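Sunday at the Vevbridge open day, and I'm so glad Catalina Ocampo talked me into it! It was a 63 minute drive (I stopped for coffee) and we still got there before the doors opened.

We went straight to the pale tables, where the pet toys were.
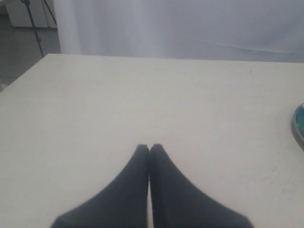
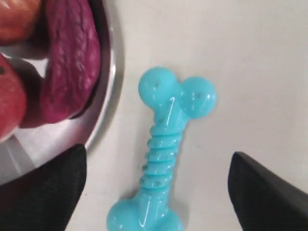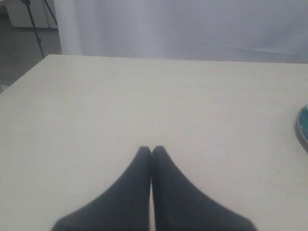
I have a thing for chew toys, you see, because my dog Rendska gets through two or three a month. I love the ribbed rubber bones, and turquoise is so easy to spot in long grass. The toy fruit and veg had me grinning too – I'd have those in my own kitchen!

Finbarr Mulcahy showed us the store room afterward, with over 480 toys on the shelves, and then we had soup. They're doing another one in April and I've already put our names down.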